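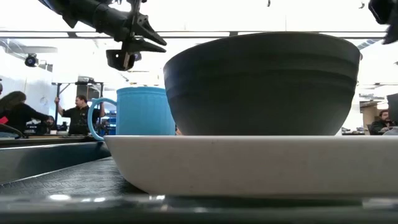 4.3 Setting up the tableware task

This section covers the stacking and unstacking exercise used in the Torell club course. Complete section 4.2 (arm homing) first. Two students per station: one operator, one spotter.

1. Turn the arm controller off and clear the mat.

2. Place the dish flat on the mat, long side toward the front edge of the table.

3. Set the bowl upright in the dish. Leave at least 40 mm between the bowl and any arm in its home position.

4. Place the mug to the left of the bowl with the handle pointing left.

5. Turn the controller on. Wait for the steady green light, then load the file tableware_b.

6. Set the speed limit to 20 percent. Team leads may raise it after three clean runs.

7. Close the gripper once on nothing and check that the fingers meet. If they do not, repeat 4.2, step 6.

8. The spotter calls "clear." The operator starts the run.

Note: The default grip force is set for the mug. For the bowl, select profile 2 before step 8.

Note: Log every run, failed runs included, on the station sheet. The log page holds 1,000 entries and then overwrites the oldest.

CAUTION: Keep hands off the mat while the green light is on. Use the stop button before moving any dish by hand.

CAUTION: Do not run both arms together until Colleen Marchand or Kamol Duangkaew has signed the station sheet.

Error 637 means the wrist joint has reached its limit. See 4.5.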